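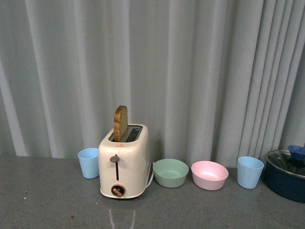

Station 2 from a head-mounted camera: toaster, cups, bowls and pot along the back of the counter.

Tundska Open Day – Frequently Asked Questions

Last updated October 17, 2020

What is being demonstrated?

The open day covers three stations. Station 1 is drawer and cupboard handling. Station 2 is the kitchen counter, where the robot works with a toaster, plastic cups and bowls, and a lidded pot. Station 3 is a bench for wrist and finger parts, with covers removed. Most questions we receive concern Station 2, so most of the answers on this page do as well.

What does the robot do at the kitchen counter?

The task list for the day has four entries: take a slice of toast out of the toaster and place it in a named bowl, move a cup from one end of the row to the other, nest one bowl in the other, and lift the lid from the pot by its knob. Each run starts from a reset layout. An operator selects the task and the robot plans its own motion from there.

Is the toaster switched on?

No. It is unplugged at the wall during all public runs. The bread is toasted beforehand and loaded by hand. Operating the lever is a separate task and is not on the public list.

Why is there a plain curtain behind the counter?

It gives the head camera a uniform background and keeps people walking behind the station out of view. The planner will run without it, but segmentation errors go up, particularly on pale objects. The cream toaster body against a pale curtain is already a fairly hard case.

Which objects give the most trouble?

The pot lid. Clear glass returns poor depth data, so the robot estimates the lid position from the metal rim and the knob. Toast is second. Grip force has to stay low enough that the crust does not crumble, and slices vary. Cups are straightforward when upright. The two light blue ones have the same shape and colour, and the robot tells them apart by position only.

Is the robot remotely controlled?

Not during scored runs. Quang Hà holds the stop control at Station 2 and can halt the arm at any time. If a run is halted, the layout is reset and the run is recorded as a failure. We also offer a short teleoperation session at the end of each block, which is announced as such.

How many runs has the system completed?

The Station 2 log stands at 3493 runs, including failures and halted runs. The log does not separate practice runs from scored ones before the change to the Enolley controller, so we do not publish a single success rate for the whole set. Rates by task are posted on the sheet beside the station.

How large are the groups?

Visitors go through in groups of 10. Total places for the day are capped at 80. Please arrive before your block begins, as late visitors cannot be added to a group already on the floor.

Can I touch the equipment?

At Station 3, yes, with staff present. At Stations 1 and 2 visitors stay behind the floor line while the arm is powered. Ruben Cuypers runs the safety briefing and will answer questions about the exclusion zone.

May I take photos or video?

Yes, without flash. Flash affects the head camera – a single burst is usually enough to spoil a run. Tripods are not permitted in the aisle.

Can I suggest an object for the robot to pick up?

Requests are taken for the November session only. Objects should be rigid, dry, unbreakable and no larger than the pot. Send a photo and the mass in grams to Chiến Mai. Knives, liquids and anything with exposed wiring will be declined.

Is the software available?

The grasp planner is not. The log viewer, Pradham, can be supplied to schools and colleges on request. Contact Sang-wook Myung and state the operating system you use.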